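Robot arms join the returns bench at Hudel warehouse

Saturday, December 4, 2021
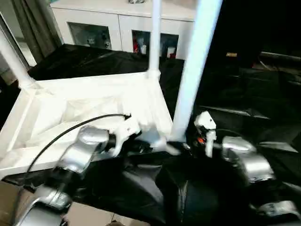 Homeware seller Brosis has put two-armed robots to work in the returns department of its Hudel warehouse, where staff used to open, check and fold every item by hand.

The company says no jobs have gone. The 46 people in the department have kept their hours, but what they do in a shift has changed, and not everyone is happy about it.

Folding goods such as racks and storage frames were the least popular job on the benches. They are awkward to hold and staff often complained of pinched fingers and sore wrists. Those items now go to the robots first. A member of staff stands by each pair of arms, clears jams and decides whether an item can be sold again.

"My hands are better for it," said Lindiwe Ndlovu, a shift lead who has worked on returns for eight years. "But you do more watching than you used to, and watching is tiring in its own way. People miss chatting across the bench."

The arms were set up by Dredance, an automation firm, after a trial that began in April. They are slower than an experienced worker. Ndlovu said a new type of frame can still stop them for most of a morning while someone guides the arms through the movements again.

Eight members of staff have been trained to do that work and are paid an extra 60 pence an hour. Others have asked for the same training and were told there would be more places next year.

Staff representatives want the higher rate to cover everyone who stands with the machines — trained or not — and have asked for the job to be rotated every two hours. Brosis said it had agreed to the rotation and was still talking about pay.

A second site, at Mnguni, is due to get the same equipment next. Staff there have been invited to spend a day at Hudel before it arrives.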